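Irside open day: an afternoon with the Covellow patrol kit
Jul 30, 2021

I'd been looking forward to this one since spring. Irside make the Covellow, a patrol and inspection kit that bolts onto whatever mobile base you already own, and they finally opened their doors to people who might want to use one. We were nine visitors in all, mostly from site maintenance, and two of us had driven up from Finham together with a trunk full of our own chargers (not needed, they had plenty).

Elsie Bainbridge ran the morning. She took the kit out of its case and built it up on the bench while we asked questions – mast plate, camera head, compute box, battery tray, and a single cable between each. It took her five minutes and one hex key! Rostyslav Skoryk then let us try, and I managed it in rather more than that after putting the tray in backwards. The connectors are keyed, so the worst I could do was look silly.

After coffee we moved on to route planning. You drive the route once by hand, drop waypoints as you go, and the software keeps a reference view for each of them. On later rounds it compares what it sees and flags differences for a person to check. Battery life is quoted as up to seven hours, and I'd love to test that on our hills.
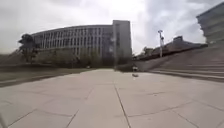
Outdoor route checks are what I came for, and Valentin Bailly was happy to spend most of the afternoon on them with me. Big paved areas look easy on paper, but the repeating slabs give the software very little to hold on to, so Covellow leans on whatever stands up above the ground. In the plaza view that means the lamp post at the top of the steps and the plain tower at the end of the curved building, both clear against the cloud. I also liked it as a test of the difference flagging: the little pale thing on the paving by the shrubs is just the kind of item I'd want on my list in the morning. The lens bends the buildings a fair bit, and there is a correction setting for people who find that tiring.

Stairs are marked as no-go edges by hand in this version. I asked Timothée Carré whether that will become automatic and he said they hope to have something to show in October.

My one grumble is the reporting page. Every flag gets its own entry, and I'd much prefer them grouped by waypoint. Corentin Arnaud wrote that down, and showed me the export, which does sort properly once you open it in a spreadsheet.

We've asked for a loan kit to try at the Fothergill site. Bring a jacket if you go to the next open day, the workshop is chilly even in July.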